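Grounding rules for a robot cell that handles computer cards – what is good practice?

Tiina Keskinen
Posted in February, 3 replies followed

We are writing the working rules for a cell where robot arms put parts into desktop computers. The company rules we took over from the Sheehan site are made for people at benches: wrist strap, mat, no synthetic sleeves. For the robot they say only "the equipment shall be suitable", and I cannot train anybody with this sentence.

My main doubt is the gripper. It holds the expansion card by itself, and the card waits in a fixture tray before that. Must the jaws and the tray be conductive, or dissipative, or is it enough that the table is grounded? Our table is aluminium profile and my colleague says this solves everything. I am not so sure.
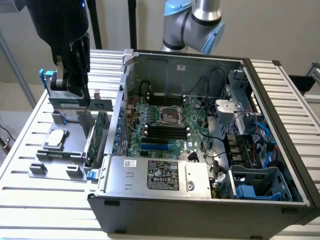

Filed under: Static control > Handling and fixtures

The processor also waits in the tray, in its own pocket, while the socket on the motherboard is open. So I would like one rule which covers both parts, if it is possible. Thank you in advance, and sorry if my terms are not exact.

Answers

Wornon
ground everything, done. we run 80 boards a shift and never had a problem

Kivmont
I would not accept "never had a problem" as a rule, because static damage often shows itself much later. What we wrote for our own cell is this, in short form.

Metal parts of the table, the arm and the gripper body each have their own wire to the common ground point. Do not trust the profile joints. Anodised aluminium has an insulating skin, and two profiles screwed together can be badly connected – please measure it.

Surfaces which touch the product (jaw pads, tray pockets) should be dissipative, not bare metal. With bare metal a charged card can discharge very fast at the first contact. Ask the supplier for the resistance value in writing and check it yourself with a meter.

The computer case must be grounded also, before the card comes near. Many people forget this one. We use a spring contact, and the program does not start if the contact is open.

Then the check interval. We measure every 220 working hours and after each change of pads. Pads become dirty and the value drifts.

For the open socket we have a separate rule: no hand and no tool above it except for the processor step. This is for bent pins and dust more than for static, so I would not put it in the same paragraph.

Rerar
Agree with Kivmont about the joints. On our table we found 3 profiles with nearly no connection to the rest. Also take care that the gripper cable is not pulled over plastic covers again and again, it makes charge. Which standard does your customer ask for? Start from that text and write only the differences.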